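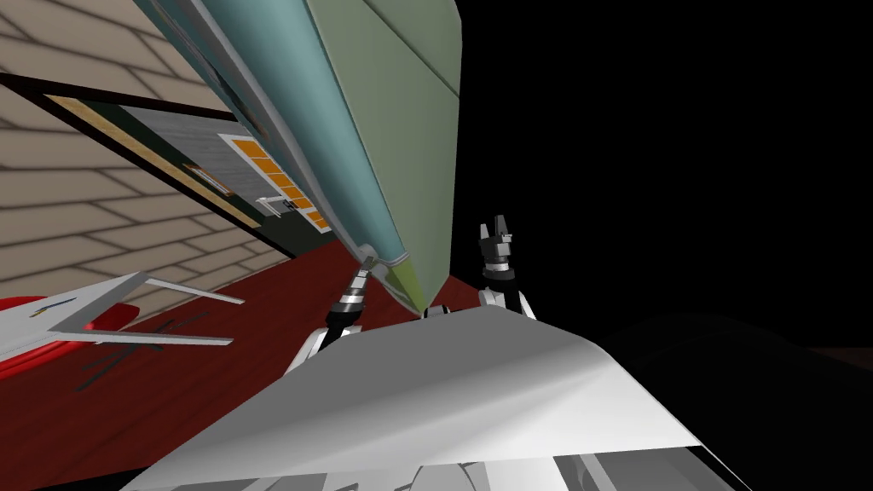

Image: Gutbridge simulation, head view render. Source: Holtau project files.

Firkach
Reach planner and replay tools for two-arm tasks in simulation

Firkach takes a target pose for each gripper and gives back joint paths for both arms. We wrote it for work close to tall objects, such as the blue and green one in the render, where the left and the right arm can easily get in each other's way. It runs inside the Gutbridge simulator. We have not tested it on a real robot.

What is included
planner/ path search and collision checks
replay/ plays a saved run again, step by step
scenes/ 34 scene files, all indoor
runs/ 2,000 saved runs in the Sotomayor log format

Before you start
Please install Gutbridge first, and then the packages in requirements.txt. The planner reads its settings from config.txt. The control rate is set to 20 steps per second. If you change it, change it also in replay, otherwise the arms will move at the wrong speed.

Known problems
Thin parts are sometimes missed by the collision check. A smaller check distance helps, but the search becomes slow.
In 24 scenes the area outside the room has no background and is rendered black. Depth values there should be ignored.
The replay tool does not yet show gripper force. We plan to add this in July.

Last update: Jan 20, 2023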